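Budget thread for anyone planning to buy hand-held grippers this year. We just finished our equipment plan for December and I said I'd post how we got there. Small team, small money.

1/ Start with the task list and leave the catalog closed. Ours is soft goods: picking up fleece, plush, slippers, pads, folded cloth. If your list is boxes and bottles, a lot of what follows won't match your numbers.

2/ We asked for quotes on 3 hand-held units. Two came back complete. The third left out the pads and the mount, which made it look like the cheapest by a wide margin until we asked for those in writing.

3/ The unit price was the easy part. What took the time was everything that hangs off it: spare fingers, pads, straps, cables, mounts, storage, a case that fits the thing with the mount still attached. Put each on its own line. If you write "accessories" and a round number, you will be wrong.

4/ Pads wear. Fuzzy material is gentle on them but the fibers get into everything, so cleaning goes on the plan too. We set aside 300 for pads and cleaning supplies for the first stretch and will look at it again after that.

5/ Soft items are where I'd spend your trial time. A hard box tells you very little about a gripper. Something plush gives under the pad, and you learn quickly whether the person holding the handle can feel how much they're squeezing. 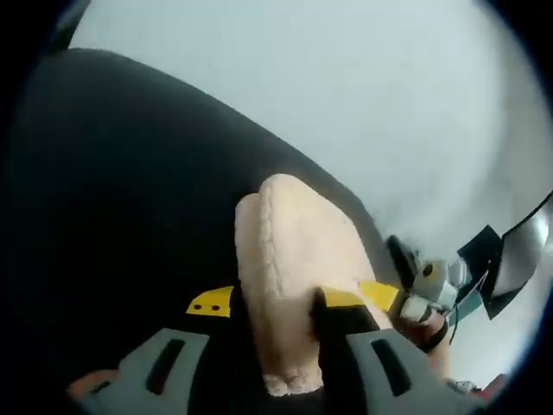
6/ A pad against a cream fleecy piece, black padded surface behind it. Cream on black is easy to pick out on video. Cream on a pale wall is harder, and we want both, so we added a line for backdrops and covers. It's a cheap line. Still needs to be there.

7/ Hands. Plan for more than one size. The strap on a hand-held unit has to suit whoever is using it, and on our team that's a wide range. Florin Filip has the biggest hands here and I have the smallest, so we both tried every unit before it went on the short list. One got dropped at that stage. Good unit, wrong handle for us.

8/ Buy or rent? We priced both. Rimbridge would rent by the month, Kullon only sells. Renting came out ahead if we stopped early and behind if we kept going past spring. We expect to keep going, so we're buying 2 and renting nothing. If your project has a fixed end date, run the rental numbers first.

9/ Why 2 and not 3: the third would have been a spare that sat on a shelf. We put the money into spare fingers and pads for the first two. A broken finger you can swap on the spot. A whole spare unit only pays off if you can't wait on repairs.

10/ Repairs, then. Ask every seller how long one takes and where it gets sent. Kullon's repair desk is in Cáceres and we're not, so shipping both ways is on the plan, with a note on who pays. They agreed to cover one direction. We only got that by asking.

11/ Software is the line people forget. We're using Fletik to sort and label recordings, and it charges per seat. We counted seats by who labels, which is fewer people than who records. Check how your own tool counts before you copy that.

12/ Storage is the other one. Video piles up fast – much faster than I guessed on our first plan. Record for one normal day, look at the size of the folder, multiply by your working days, and then add room for a second copy.

13/ Final sheet had 11 lines. The first draft had four. The total went up by less than you'd think, as most of the new lines are small, but I can defend every one of them if somebody asks.

14/ Things still open: whether we need a second charger, and whether the cases count as equipment or supplies in our system. Those come out of different pots. I've asked and am waiting to hear.

15/ I can share the blank sheet with the line names and no prices. Reply if you want it and I'll send it over this evening.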